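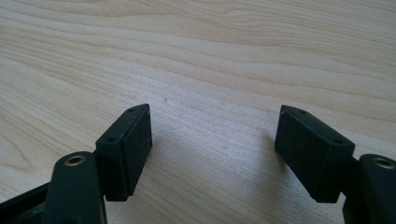 Posted by the Bellgate lab blog editor on 2/22/23 | Filed under Methods, Manipulation

Open-jaw time and what it does to a trained policy

Since January, the manipulation group at Bellgate has been studying a narrow question in learning from demonstration: how much of a recording in which the gripper is open and holding nothing should be kept for training. I have worked on this question for most of that period, and this post sets out the method and the first result in plainer terms than the internal report allows. The opinions are my own. The measurements belong to the group.

All of our demonstrations are collected with a hand-held gripper. An operator carries the tool to the table, performs a task, and returns to a starting pose. The camera travels with the tool, so the two fingers are always in view and the table fills whatever remains. Before any object is reached, the recording consists of dark jaws over pale wood grain, with a bright patch of reflected light between them. Our older processing script, Visser, treated such footage as waste. It located the first closing motion in each recording, kept a short lead-in, and discarded everything earlier.

The reasoning behind Visser was sound when it was written. Training time was scarce, and a policy that sees many near-identical views of a bare table may learn to stay where it is. We had observed this directly. An early policy trained on uncut recordings would move to a position above the table and hover there until the trial was stopped. Cutting the recordings removed the hovering, and the group did not return to the matter for a long time.

It came back to us through a different fault. Policies trained on cut data performed well when the arm began near the object and poorly when it began elsewhere. On inspection, the failures had a common form. The arm moved toward the brightest region of the table and closed its fingers there. The policy had seen very few views in which the correct action was to keep the jaws open and continue moving, and it had no good reason to tell a reflection from a small light-colored part.

We therefore built a new set, which we call Gesau. It contains 2,000 demonstrations of a single pick-and-place task, all recorded on wooden tables in one room. Each recording is stored whole. A separate file marks the approach, the grasp, the transfer and the release, so that any portion may be included or left out at training time without touching the original. I would recommend this arrangement to any group beginning a collection of its own. We lost a good deal of useful footage to Visser, and it cannot be recovered.

The comparison used 2 policies of identical design. The first was trained on Gesau with the approach removed, following the old practice. The second was trained on the full recordings, with the approach frames sampled less often than the rest so that they did not dominate each batch. Both were run on the same arm, fitted with the same fingers used for collection, and both began each trial from a pose drawn from the same list.

From starting poses close to the object, we could not separate the two policies with any confidence. From distant poses, the second policy was clearly better. It closed on bare wood far less often, and when it did so it usually opened again and continued the search. The first policy seldom recovered from an early closure – it tended to carry out the rest of the task with nothing in its grip, including a careful release at the target. I will leave the full tables to the report, which is still under internal review.

Several points limit this result. The task is simple and the objects are rigid. The tables share a similar finish, and we do not know whether the reduced sampling rate that suited Gesau would suit a cluttered surface or a dark one. The lighting in the room comes mainly from overhead fixtures, so the reflection falls in much the same part of the view whenever the tool is held at its usual angle. A reader may fairly object that the second policy has learned to ignore one particular reflection. We share that concern.

For this reason the next round of work will be carried out at Skosley, where the benches are matte and the windows are large. The tool will stay the same. We have also changed the written instructions to operators, who are now asked to vary the height and direction of the approach and to avoid beginning every recording from the same corner of the table. The earlier instructions asked for an efficient approach, and the operators followed them very well. As a result, much of our approach footage is less varied than its quantity would suggest.

One practical matter has come up more than once in messages to this page. Readers have asked whether dust on the finger pads should be cleaned away between recordings. Our procedure calls for wiping the pads at the start of a session and leaving them alone until it ends. Light specks do show against the dark pads, and a mark on the table can show as well, but we have found no effect on training from either. We have not tested this formally.

The marking format used for Gesau will be described in a separate post, together with the sampling settings for the 2 training runs. Groups that still hold uncut recordings are encouraged to keep them.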